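Washing plush fruit with a flat fabric leaf

Ximena Zúñiga
I have two pale yellow plush fruits, one with a green fabric leaf. Both sit out on a wood table and are due for a wash. The care tags are gone. Is machine washing safe, or will the green run into the yellow?

Radu Sima
Test the dye first. Press a damp white cloth on the underside of the leaf for two minutes. If color transfers, surface clean only - cold water, a drop of dish soap, wipe toward the leaf tip. If it stays clean, use a mesh bag, cold water, gentle cycle, low spin. Air dry and turn every few hours. Do not put them back on bare wood until the filling is dry, or you may mark the finish.

Clive Lightfoot
Mine went in with the towels. Fine.

Trinidad Maldonado
Radu's method works for polyester fill. Squeeze the toy before you start: if you feel pellets or a foam core, skip the machine. A leaf that dries curled can be pressed flat under a book overnight.

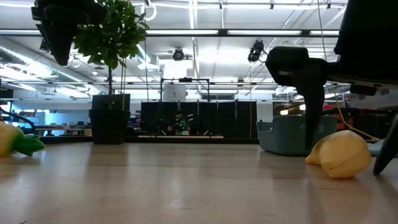 Filed under: Laundry > Soft Toys
817 views - 2 people found this useful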